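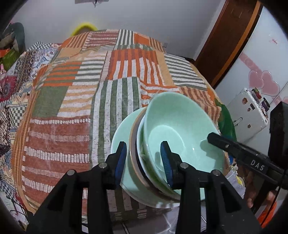
Kadano is the planning and labelling tool that we use for hand-held gripper recordings, and this page collects the questions we receive most often about it. It reads a recording, estimates where the fingertips are, and suggests grasp points that a planner can use later. Nested dishes are the hardest case for it. With four of them stacked and the glossy mint-green bowl tilted on top, the rims lie close together, and a small reflection inside the bowl can look like an edge to the depth estimate. Please read the second question if your recordings are similar.

Which file formats can I load?
Kadano opens the recordings made by the Koivisto logger, version 4 and later. Older files must be converted first with the script in the tools folder.

Why does the planner choose the wrong rim?
Usually the rim filter is set too wide. The default value was tuned on single plates. Lower it in small steps and run the preview again after each step. If the contact point still jumps between two rims, mark the correct one by hand in a single frame and press Propagate. The label will follow the rim forward until the tracker loses it.

Does a patterned tablecloth disturb the tracking?
It helps the camera pose, as stripes and checks give many corners to follow. It can disturb the object mask, mostly when the cloth and the dish have a similar colour. Turn on "Use depth for mask" in this case.

How long can one recording be?
We advise up to 1,000 frames. Longer files will open, but the timeline becomes slow – Dimas Sutanto is working on this now.

What does "pose gap" mean in the report?
The camera pose was lost for more than 28 frames in a row. Kadano does not fill such gaps. You can cut the recording there and keep both parts.

Can I run it without a graphics card?
Yes, for viewing and labelling. For the grasp suggestions you will wait about 200 seconds per recording, depending on your computer.

Can I export to my own controller?
The export gives a plain text file with time, fingertip position, finger opening and contact label. Nadhirah Tjoa wrote a short guide for the Irnunance controller, and it can be adapted to others. Check the units before you move a real arm: our files are in metres.

Where do I report a bug?
Write to Qistina Chong at the Sornville office and attach the log file. Please do not send the full recording unless she asks for it.

Last updated January 4, 2025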